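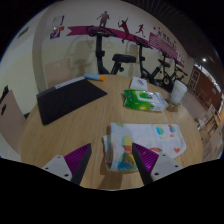
Folded cloth on the round table.

I finally watched the Kettani documentary on Tuesday, all 2 episodes, and I have mixed feelings about it.

For anyone who doesn't follow women's club soccer, the series covers one season with Tritiden, who came up from the second tier with a small squad and a home ground that holds 1000 people. Kettani is the production company. They had access to the dressing room, the team bus and a few of the players' homes.

The first episode is the better one. Most of it follows Samah Ait Ali, the goalkeeper, through a knee injury and the long weeks in the gym. There isn't much music and there's no narrator. She does the same step exercise over and over while the physio looks at his phone. I liked that they left it in. Anyone who has done rehab will recognize it.

The second episode tries to fit in too much. Valentina Cisternas arrives in August, scores in her first home game, and then we barely see her until the last ten minutes. There was a dispute over her contract that spring, and the local paper covered it for weeks. The film gives it one line from the coach, Wael Ghoneim, and moves on. I assume the club had a say in the edit.

The match footage is also cut too fast. The cup tie ended 2-2 and went to penalties, and I still couldn't tell you how the second goal was scored. I had to look up the highlights afterward.

I would still recommend the first part. You don't need to know the team. My brother-in-law watched it with me and he doesn't care about soccer at all, though he did go to bed before the second one started.

Next I want to get to the cycling film Reda Gaber made before this. If you've seen it, leave a comment and let me know if it's worth the time.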